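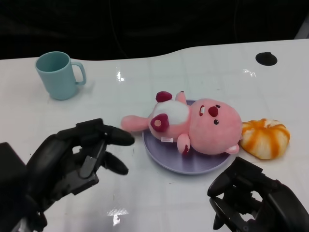 I have read Rirkora since I was twelve, when my aunt used to pass her copies over the fence with the crossword already done, so when they announced an open day at their Lusgate building I had my name down within the hour. Visited 30/09/2022, writing this up the morning after with sore feet and a tote bag full of back issues!

For anyone who doesn't read it, Rirkora is a weekly celebrity magazine. Weddings, break-ups, who wore what to whose launch, and a very good problem page. People are snobbish about it. I'm not, and I wanted to see how it gets made.

## Getting in

Lusgate is a former printing works behind the bus station, and the entrance is round the side, down a ramp you'd walk straight past. Tickets were £23, which I thought was steep until I saw how much was open. There was a bag check and a form to sign saying we wouldn't photograph any screens, and then we were put into groups by the colour of our wristbands. I was green. Green went to the picture desk first, and I'd have picked that one anyway.

## The picture desk

Ayman Khoury runs it, and I could have listened to him all day. He's been doing the job since photos arrived on a motorbike, and he talks fast, with his glasses pushed up on his head. On an ordinary day they get 2000 pictures in before lunch. After a big premiere it's far more than that, and the whole desk stays late.

He showed us a slideshow (old material, all published, nothing secret) of how one blurry shot outside a restaurant turns into a story. A footballer walks out, a woman walks out behind him, and by breakfast half the websites have decided they're a couple. The next shot in the same set, the one most sites didn't buy, shows her getting into a car with her husband. Ayman puts that pair of photos in front of every new starter and asks them to write a headline for each. He says the first headline always comes back quicker.

Somebody in our group asked whether they'd ever got it wrong, and he said yes, straight away, and told us about a "baby bump" that was a folded jumper. They printed an apology, sent flowers, and the actress has the apology up in her downstairs loo. I loved him for telling us that.

A few things I scribbled down while he was talking:

- Pictures are checked for time as well as place. A couple looking miserable in March isn't much use if they got married in June.
- Children's faces are blurred unless the parents have agreed in writing.
- They keep a list of lookalikes. It has names on it that I'm not allowed to repeat, but one of them reads the local weather.
- The best-selling covers have people smiling. I'd have guessed crying.
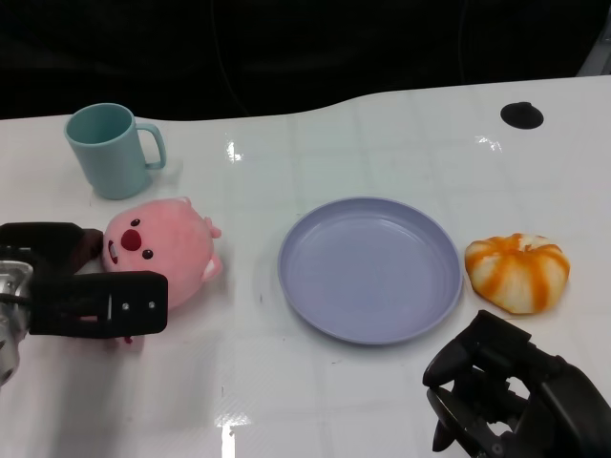
*Light teal mug on a white table, handle to the right.*

## Noura Yammine and the gossip page

Next stop was the page everyone turns to first. Noura Yammine has written "Heard It Here" for years under a drawing of a parrot, and I'd always pictured someone rather grand with a cigarette holder. She was in walking boots and had a cold, and she was brilliant.

She took us through a rumour from start to finish. It began with a tip that two people from the same dance show were "more than friends". A tip isn't a story, she said, it's an itch. She rang both agents. One laughed, one went quiet and asked to ring back. She then had to find a second person who'd seen them together and didn't know the first, and that took her nine days and a very long lunch. By the time she had it, the pair had posted a photo of themselves on holiday and announced it to the world. The whole thing went in the bin! She wasn't bitter in the slightest. She said she'd rather be second and right, though she did admit she ate a whole packet of biscuits that evening.

I asked her about cheating stories, because they're the ones that spread fastest and the ones I feel worst about reading. Her answer was the most interesting bit of the day for me. She won't run one on a single source, ever, and she always rings the person who's been cheated on before she rings the one who's done it. Sometimes that person already knows. Sometimes they don't, and then she has to decide what to do about it, and she said it never gets easier. The room went very quiet at that point, and then her phone rang (the ringtone is a parrot squawking) and we all fell about.

They get 3371 emails a week with tips in them. Most are about someone's neighbour.

## Covers, colours and a lot of arguing

Upstairs is the design floor, and here we were allowed to join in. Each group was handed a made-up splashy wedding, a stack of printed photos and a page of possible headlines, and had to build a cover before the bell went.

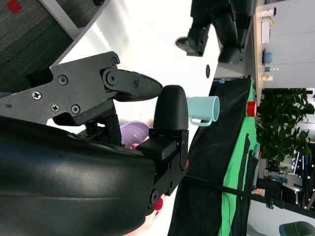 Wedding covers follow rules I'd never noticed in all my years of reading them. The bride goes on the left, because the eye lands there and the barcode doesn't. The headline never touches anybody's hair. Gold lettering is for second marriages (no one could tell us why, it's just always been done) and each big issue gets one main colour that runs through every page. Ours was a lavender-purple, very close to the bowl in the photo, and our group split right down the middle over whether it looked romantic or like a box of bath salts. I was on the romantic side. We lost, and the cover went out in pale green, and I'm still sore about it because purple with white lettering would have been gorgeous.

The designers were lovely and didn't flinch at any of our suggestions, including the man who wanted a headline in the shape of a heart. Ours ended up as "I DO, AGAIN, AND THIS TIME THE DOG'S COMING". It got a laugh from the deputy editor so I'm claiming it as a win.

## Lunch and the Usport crowd

Lunch was done by El Ouafi, who have the café on the ground floor, and the food was far better than I expected from an open day. I had a chickpea and lemon stew with flatbread and went back for the orange cake. Get there early. By the time the blue wristbands came down, the cake was finished, and I felt guilty enough to offer mine, though not until I'd eaten most of it.

I ended up on a bench with some of the staff from Usport, who share the building. They cover the sporting side of things, meaning transfers and injuries officially, and haircuts and girlfriends if you look at what people click on. There's a friendly feud between the two offices over who gets a story when a sports star is caught up in something romantic. If it happens at a match, it's theirs. If it happens at a party, it's Rirkora's. A proposal at half-time a few years back had both editors standing in the corridor shouting, and they settled it with a coin.

One of the Usport writers told me that athletes are much harder to interview about their private lives than actors are. Actors have had practice at being charming on bad days. A goalkeeper who's just been dumped will stare at the floor and say he's focused on the next game, and you have to fill a page out of that.

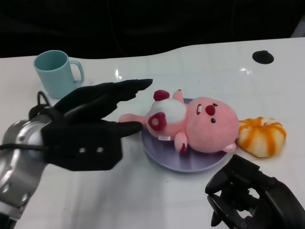 ## The archive

I nearly skipped the basement to catch an earlier bus and I'm so glad I didn't. Every issue is down there, bound in red by year, and you're allowed to take them off the shelf. I found the one with the yacht on the front that my aunt kept in her bedside drawer, and read the whole thing standing up. The adverts alone are worth the ticket. So much hairspray!

You can see the magazine getting kinder as you go along the shelves. The older ones have circles drawn round people's thighs and captions I wouldn't read out to a friend. Then there are letters from readers complaining, a few at first and then pages of them, and the circles stop. The archivist has marked those letters with slips of paper so visitors can find them, and I thought that was a brave thing to put in front of paying guests.

There's a table of spare back issues at the end, £1 each. I came away with more than I could comfortably carry.

## If you're thinking of going

The next open day is in January, and there are 100 places. This one sold out, so don't leave it. Some practical notes:

- The side entrance is the only one open. Look for the ramp.
- Wear something warm for the basement.
- Ask for the green route if they let you choose, as you get the picture desk while everyone's still fresh.
- Bring cash for the back issues, the card machine was having a bad day.
- There's a lift to the design floor, but it's slow and the stairs are steep, so leave yourself time between sessions.

My one grumble is that the problem page team weren't in. I had a question ready and everything. I've been told they'll be there next time, so I've put my name down again, and my aunt's as well.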